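Hedness Restroom Automation, progress report for February
To: Stiduvham facilities fund
From: Ihor Hrytsenko

We have still bought no robot, so the equipment line remains in perfect health. Spending this period was $1,637, nearly all of it computer time, plus a desk fan for the computer.

Work in simulation goes on. The bathroom model now loads in 15 seconds, and the arm gets through a session without anyone having to restart it, mostly.
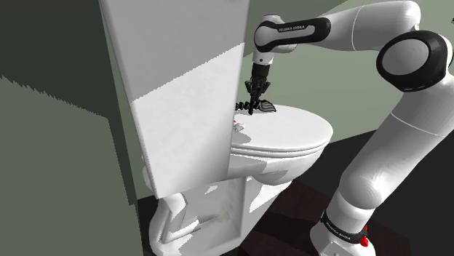 On purchasing, Haslinger quoted 48 weeks for delivery of one arm. Arero can do it sooner but wants the mount, the cabling and the training billed separately, and the training is in another state. I have asked both for a price on 2 arms, mainly to see who flinches.

Please carry the unspent equipment money into next year. We would also like to move the spare gripper fingers out of "office supplies," where your accounting form insists on putting them.

Still open: floor anchoring, insurance, and who signs for the crate.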